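Workshop report: the arm at Tapley, two seasons in

Members keep asking how the robot arm is coming along, so this month's item is a report on it, written by somebody who voted against buying the parts. Read it with that in mind.

The plan, as put to the membership last fall, was to take a secondhand arm, fit it with an open controller and have it doing useful jobs at Tapley by April. Useful jobs meant putting away dishes in the kitchen corner, sorting fasteners and holding work steady at the bench. April came and went. The arm moves. Whether it does anything useful depends on how generous you feel.

Start with the money, which is the part I can check. The budget was 558 dollars. Spending to date stands at 1,058 dollars, and that doesn't include the cable one member donated or the Skunditz power supply that was swapped for an old drill press vise. Most of the overrun went to a single gearbox. The first one had a tooth missing when it arrived, the seller stopped answering, and the replacement cost more than the controller did. I would have quit there. The group didn't, and I'll admit the replacement is a good one. It has very little play in it and it doesn't whine.

The controller is an Eseck board running the Polta software, which is free and feels it. The manual covers a version that no longer exists. Two evenings went into finding out that the shoulder and elbow were swapped in a settings file, so that asking for one gave you the other. Once that was fixed the arm went where it was told, more or less, as long as it was told slowly.

Then there is the question of what "working" means. At the last open evening the arm was announced as having done 3,000 moves without a fault. I asked what counted as a move and was told any change of position longer than a second. By that measure my garage door is doing very well. I also asked what counted as a fault, and the answer was anything that tripped the emergency stop. Dropping a cup didn't trip it. Missing the shelf didn't either.

I don't say this to be sour. Some of the work is better than I expected. The wiring is tidy and labeled at both ends, which is more than you can say for the laser cutter. The stop button is big, it's within reach, and it cuts the power to the motors instead of politely asking the software to stop. The written log is kept up, including the bad nights, and if you want to know why the wrist was taken apart in February you can go and read it.

What bothers me is the dish job. A person puts away a rack of dishes in the time it takes the kettle to boil. The arm needs its positions taught first, one at a time, and if the rack gets bumped you teach them again. Adding a wrist camera was supposed to cure this. So far it has given us a new set of things to adjust, and it gets confused by bright light on white surfaces. Our kitchen corner is mostly bright light on white surfaces.

The fabric sleeves are a smaller matter, but people have argued over them enough that they deserve a paragraph. They're meant to keep dust and crumbs out of the joints. They also bunch up, and I worry about a fold getting pinched when a joint swings through its full range. I'd like to see somebody run each joint end to end by hand, power off, and watch the cloth the whole way. It would take half an hour. It has been on the job list since the winter.
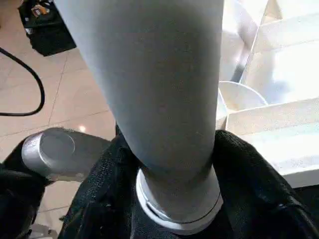
Can members use the arm for their own projects yet? Only with one of the build group standing at the stop button, and only at the slow speed setting. Ask on the workshop list first, and bring your own gripper fingers if your parts are an odd shape.

As for what comes next, the group wants another round of money for a second camera. I'd ask them for one job first, start to finish, done ten times in a row while somebody outside the group watches. Pick an easy one. Fasteners would do. If it passes I'll vote for the camera and say so in this newsletter.

The log is on the shelf over the Skunditz supply. Please put it back when you've read it.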